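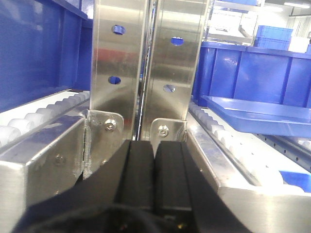 Ticket 221

Product: Gurnel planner, Brelham cell
Opened by: Randi Wallin
Assigned to: Lino Caruso
Status: open, workaround in place

Problem
Planner rejects approach poses near the two steel uprights between the roller conveyors. Log says "start state in collision" with the fingers still short of the plates. Same error after restarting the node.

Randi, 9:40
Collision mesh for the uprights is one solid box. The real ones are two plates with a slot between them and bent feet bolted at the bottom. The box was padded by 30 mm on every side. I cut the padding and the start state error went away. Planning time is still bad, nearly 80 percent of the timeout.

Lino, 11:15
Second issue, may be related. The depth filter drops points on bare steel. On the shelf front the long rail has bright glare along its lower lip, and the octomap gets holes there. The blue bins come through fine on both levels. I masked the rail and used the CAD model for it instead. Please check that the mask doesn't cover the rims of the lower bins.
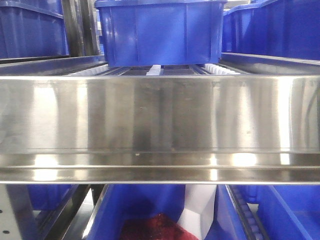
Next steps
1. Replace the box with separate plate meshes, feet included. Randi.
2. Rerun the 37 saved poses against the new scene file and attach the log.
3. Lino to move the rail mask out of the launch file and into the cell config.
4. Leave the timeout alone until step 2 is done.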